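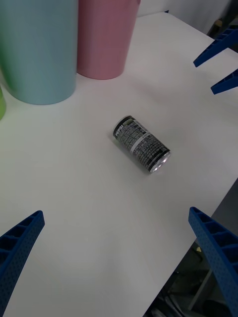
Wesodau Community Kitchen needs a part-time kitchen helper for our Honby site, starting February. We cook lunches and send them out by van to people who can't get to the shops easily, plus a sit-down meal for whoever turns up. You'd be prepping veg, plating, washing up, wiping down. Drinks too — a can each with the sit-down meal, usually Pepsi or similar, and squash for the kids. It's busy from 11 till everyone's fed.

What you'd be doing
Peeling, chopping, the usual
Labelling lunch boxes (allergies!! must be right)
Helping load the van
Keeping the fridge log up to date
Clearing and mopping at the end of shift

Hours and pay
Two shifts a week, 8am start, finish when the floor's dry — normally mid afternoon. Paid monthly. Hourly rate is in the full pack, ask and we'll send it. Lunch included. Bus fare back if you keep the tickets.

You
Don't need catering experience but you do need to be OK on your feet and OK with noise. Food hygiene certificate good, if you havent got one we'll put you through it. Must be able to lift a full stock pot with someone else on the other handle. Some Polish or Arabic would be handy, not essential.

We sent out 3766 lunches last year and want to do 700 more this year, so there is plenty to do. Small team, people stay a long time.

How to apply
No CV needed. Half a page on why you fancy it and when your free, to Divya Pinto, kitchen lead, at the Honby site. Drop it in by hand or post it, side door, not the front, the front one sticks. References from anyone who's worked with you, paid or not. Trial shift before we offer, and the trial is paid.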